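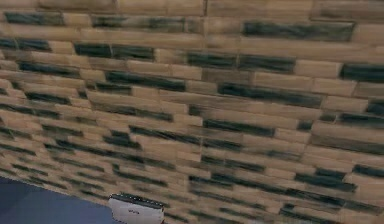
PRE-RUN INSPECTION CHECKLIST: SIMULATED HOUSEHOLD ROOM
Rondovix chore programme, Nerkonport site
Inspection carried out in January, start 14:10
Entries: P = pass, C = pass with comment, F = fail, N/A = not applicable

Section A. Scope

A1. Purpose of inspection stated. P
Comment: To decide whether the room may be used for scored runs of the tidying controller supplied by Cerna. The question put by the client, Tomaszewski, is whether the controller can clear and reset a dining room without a person stepping in. This checklist covers the room and the limits on the task. It does not score the controller.

A2. Chores listed and agreed. C
Comment: Clear the table, wipe the table, push in chairs, report anything that should not be moved. The last item was added at our request. Clearing is the chore most often claimed as solved. In the earlier runs it was solved only where every object on the table had been seen in training.

Section B. Walls, openings and boundaries

B1. Wall surfaces closed, no gaps in collision mesh. P

B2. Wall texture suitable for depth estimation. C
Comment: The wall finish is a staggered pattern of tan and dark green-black blocks. At a steep angle the far rows run together. The controller lost its position twice when it was facing the wall at close range and had little else to fix on. Treat any view filled by wall as low confidence and limit travel speed until a floor edge is found again.

B3. Glazed door marked as an obstacle. C
Comment: Teal frame, panes divided by thin bars. The bars are read as solid and the glass as open space, so the planner sees a grid of small openings. None is large enough to route through, but the arm could be sent into one. Mark the full door as a single solid panel.

B4. Window excluded from reachable area. P

Section C. Floor and free-standing items

C1. Route from door to table clear. P
Comment: The floor is pale with a faint grain. Contrast with the walls is good and the back edge was picked up at every start position.

C2. Hazardous items identified before start. F
Comment: A red gas cylinder stands on the floor close to the back wall, below the level of the window and to the right of it.

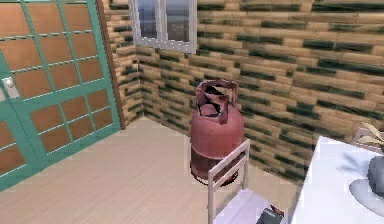

The controller gave it the label "container, large" and placed it on the list of things that may be shifted to reach the chairs. A person would leave it alone and ask. The controller has no class for pressure vessels, and the collar on top has a crumpled outline which does not help the match. Action: add a no-touch zone with a radius of 2 metres for tool contact, and stop the run if the zone is entered. Retest before C2 can be closed.

C3. Chairs within payload and reach. C
Comment: Pushing in a chair is within the rated force. The difficulty is the approach. The chair nearest the cylinder cannot be reached from behind without entering the zone in C2. Either skip that chair or approach from the table side.

C4. Seats checked for loose objects. C
Comment: One chair has a small dark object on its seat. Object class unresolved. A chair with anything on its seat must not be moved until the seat has been cleared. The present software checks the tabletop and does not check seats. Cerna to confirm when this will change.

Section D. Tabletop

D1. Table surface stable and level. P

D2. Table edges detected on all sides. C
Comment: The top is white and bright. Edge detection holds along the near long side and weakens towards the far end. Pale objects are also affected, and the white sculpture is the worst case because its base is close in tone to the table.
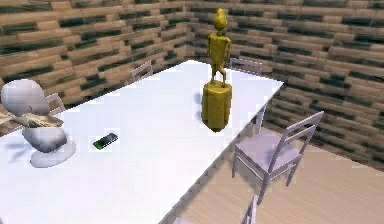 Where the outline of the base was missed, the grasp was planned on the draped tan and grey section higher up. That part should be treated as fragile. Wiping is not permitted near the sculpture until the base is segmented correctly in 24 runs in a row.

D3. Tall objects checked for tipping. C
Comment: The golden figure stands on a wide pedestal. Grasping the figure by its thin arms or legs is forbidden. Lift by the pedestal with both hands, or leave in place and wipe round it.

D4. Phone handling rule loaded. P
Comment: Lying flat, thin, dark with a green tint. Picking up a thin flat object from a hard surface remains a weak point. Allow 3 attempts, then leave it and report. Sliding it to the table edge to get a grip is not allowed.

D5. Plant and vase rule loaded. P
Comment: Vase and plate to be treated as one item and not moved. Keep the arm clear of the leaves.

Section E. Result

E1. Room released for scored runs: NO
E2. Room released for supervised runs: YES, at reduced speed, operator on the stop control
E3. Chores released: chair pushing, except the chair in C3 and any chair with an item on the seat. Wiping open areas of the table only.
E4. Chores withheld: full clearing of the table
E5. Open actions: C2 (site), C4 (Cerna)
E6. Reinspection: on closure of C2, Sections C and D only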